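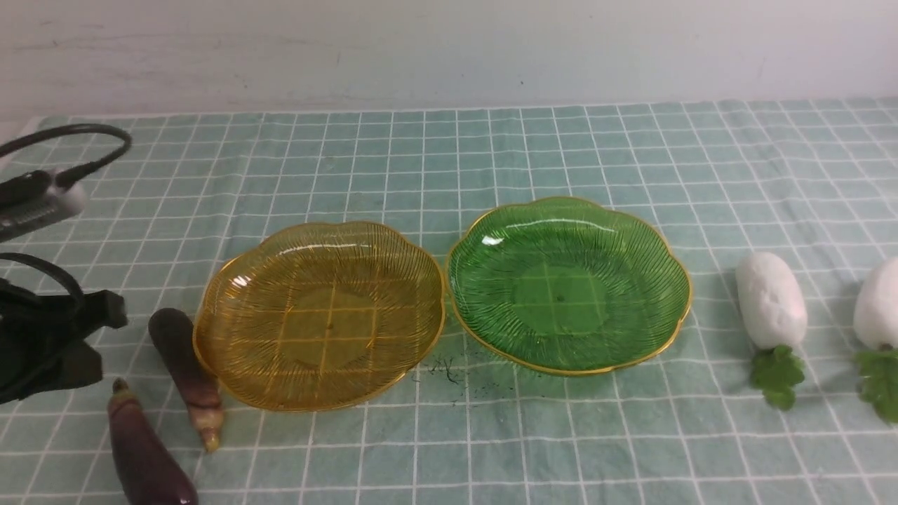

The play café, corner table

I've been promising this page since September and it has grown a bit in the meantime! It started as a place to keep track of the bits and pieces for the pretend café we run on Wednesday mornings, and now it's more of a scrapbook. If you've come to us through the toy library, hello, help yourself to any of the ideas. If you've come because you're looking for your child's other mitten, it's probably in the blue tub by the door.

The plates

I love these. They're see-through plastic with a flower-shaped rim, one amber and one green, and they've got a thin gold-coloured line round the edge that makes everything on them look like a proper occasion. I found them in a charity shop while I was meant to be buying a lampshade (still no lampshade). Bent Eskildsen asked me why I hadn't bought the whole pile, and I've been asking myself the same thing ever since, because there were pink ones too and when I went back they'd gone.

The children argue over the green one. We tried a rota, which lasted one morning, and now whoever is the customer gets to pick and the waiter has to put up with it. It works better than you'd think – everyone wants to be the customer at some point.

They stack nicely, by the way, but don't let anybody put them in the dishwasher. Warm water, a soft sponge, and go gently over the gold.

The aubergines

Two of them, one long and skinny and one glossy dark purple. We've had toy carrots, toy peas, a whole toy roast chicken and a fried egg that has been chewed by at least three families, and the aubergines are still the ones that get picked first. Marisol Villanueva's youngest calls them "the purple bananas" and so do most of us now.

The menu has been built around them, more or less. So far we've served aubergine soup, aubergine with custard, aubergine birthday cake and something called Hot Slaoui, which Lauri Peltonen's daughter invented and won't give out the recipe for. I was charged 2,573 pounds for mine and had to pay in buttons.

The cloth

Pale teal with thin white lines making little squares. I bought it off a roll and got far more than I needed, so if you'd like a piece for your own table, shout. It does wrinkle and I've given up ironing it. The squares have been more use than I expected: we've played noughts and crosses on them with counters, and Mayu Tamura had the older ones hopping a toy frog from square to square and counting out loud. They got to 19 before the frog went under the radiator.

If you're making one at home, measure your table first and let it hang over a bit. I didn't measure.

Setting up at yours

You really don't need much. A low table against a wall is good, so that things can only fall off on three sides, plus a cloth, a plate or two and a few bits of play food. I used to put everything out at once and the little ones would just tip it all on the floor, so now I bring out a couple of things and swap them over when the interest goes. Irja Rissanen does hers with a notepad and a pencil on a string for taking orders, and I'm stealing that.

Still wanted

A teapot with a lid that stays on. Any play food that isn't a carrot. Small aprons, ages three to five. And if you ever come across those flower plates in pink, please buy them and I'll pay you back – in real money, I've run out of buttons.

Doors open at half past nine as usual, and there's squash and toast at the big table afterwards.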